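4.2 Effect of the opening phase on grasp prediction

The results in Section 4.1 were obtained on complete demonstrations, from the moment the operator starts recording until the object is released. We now ask how much of the policy's error comes from the opening phase, in which the fingers are apart and no contact has been made. Earlier work on hand-held grippers tends to trim this phase before training, on the grounds that it carries little action signal. Our own pilot runs with the Calleditz set suggested otherwise, and the comparison below was designed to settle the matter for our tasks.

We used 277 demonstrations of table-top transfer, collected by two operators with the Jindov hand-held tool. The view is from the tool itself, so both fingers remain in sight while the hand moves. Each demonstration was divided by hand into an opening phase, an approach phase and a contact phase. The boundary between the first two was placed where the tool first moves steadily towards the object that is later grasped. One author marked all the boundaries and a second (A. Tahiri) marked a subset without seeing the first set of marks. Where the two differed, the earlier boundary was kept.

Three versions of the training set were then prepared. In the full version nothing was removed. In the trimmed version the opening phase was dropped. In the padded version it was dropped and replaced by copies of the first approach image, so that the length of each sequence was unchanged. The Baird policy was trained on each version with the same settings and 3 random seeds. No version was given object labels or any measure of depth.

The trimmed policy did worse than the full policy on every seed, and the padded policy fell between them. The loss was concentrated in trials where the target lay near the border of the view at the start. In such cases the trimmed policy often closed the fingers early, or moved towards the middle of the table and stopped there.

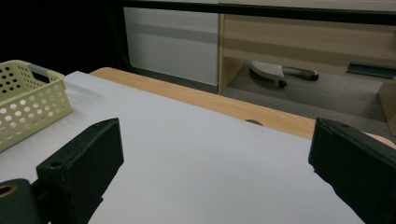 Figure 13. View from the hand-held tool with the fingers apart and a perforated yellow basket at the left of the work surface.

We take this as evidence that the opening phase teaches the policy what an open, unloaded gripper looks like against a plain surface - a state that is otherwise rare in the data. The padded result points the same way, as sequence length alone recovered only part of the loss. A further test, in which opening images were shuffled between demonstrations, is reported in Appendix 2.

Two limits should be noted. The boundary marks depend on human judgement, and the operators knew the layout of the table before they began. We have not repeated the comparison with the Lulta fingers, whose shape hides more of the surface when they are closed.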